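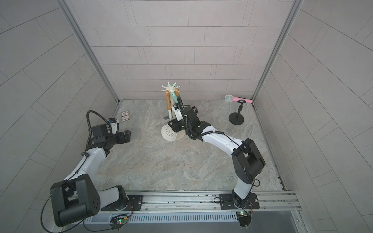

Workshop and bench tips for the Plillotow robot club, updated in January

Most of this was written on the whiteboard at one time or another and then wiped off. It applies to the two-arm bench we use for the kitchen task in the Vastau schools competition, though a good part of it will do for any bench. Add to the end if you find something that works.

## Before you switch on

Wipe the floor of the bench with a barely damp cloth and dry it with a second one. Flour, crumbs and eraser dust all end up under the jaws.

Check the bolts on the arm mounting plates with the long hex key. They should not turn. If one does, nip it up and check the others on that plate as well.

Look for the green light on each board. If one is out, switch off at the wall, push the connectors home and try again. If it is still out, leave it off and put it in the book.

Run each arm through its full reach slowly, with nothing on the floor, and watch the cable. It needs a loose loop over the wrist. A cable pulled tight at full stretch will work for a week or two and then break inside the sleeve.

## Utensils

Light ones are easier. Plastic and silicone can be dropped without harm. Steel ladles dent the floor and we have stopped using them.

A skimmer is a good first thing to practise with. Take it by the handle, well above the bowl, and lift straight up until the bowl is clear before moving sideways. Most of our drops came from going sideways too early.

Round wooden handles slip. A single wrap of rubber tape where the jaws close is enough, and two wraps make the handle too fat to go back on its hook. Renew the tape when it goes shiny.

New wooden handles should be rubbed with a little food-safe oil and left overnight. Do this at least a few days before they go near the grippers, or the pads pick up the oil.

If a utensil swings after it is lifted, wait. Count to three and then carry on. Slowing the whole run down costs more points than one short wait.

## The stand

A carousel stand turns if you so much as brush it. We tried putty under the base, which left marks. A circle of non-slip drawer liner cut slightly smaller than the base does the job and can be washed.

Hang the utensils with a gap between them where you can. With a full stand, take the outside ones first.

Mark the position of the base with four small bits of masking tape for practice. The tape has to come off for the competition run, so take a practice run without it now and then.

## Keeping the jaws clean

Use a cotton bud and soapy water on the rubber pads, then a dry bud. Don't use white spirit or anything from the paint cupboard. It makes the rubber go hard.

Washing-up liquid is fine on the white arm covers. Put it on the cloth, never on the arm. Leave the joint housings alone apart from a dry brush.

Worn pads can be swapped side to side once before they need replacing. A set lasts us about 70 sessions. Spares are in the Grultelberg tin with the small screws.

## Cables

Use small ties and don't pull them hard. You should be able to slide the cable through with a finger. Snip the tails flush, as a cut tie end will scratch you every time you reach in.

Keep red and black wires at the front of the rail away from your sleeves. Roll sleeves up past the elbow, and tie back long hair.

## Practice runs

Each pair gets 20 minutes on the bench. One drives and the other writes, then swap halfway.

Write down what was picked, where it was held and whether it dropped. "Went badly" is no use to the next pair.

Save under the Vávra folder with your initials first. Files with no initials get deleted at half term.

Change one thing at a time. If you move the stand and change the speed in the same run, you will have to do both again.

## Packing up

Park both arms before switching off. An arm that loses power in mid air will sag, and it may come down on whatever is beneath it.

Wash utensils in warm water and dry them properly, wooden handles especially. Don't leave them in the sink in the food room.

Brush out the vent grille with the old paintbrush. Sign the book.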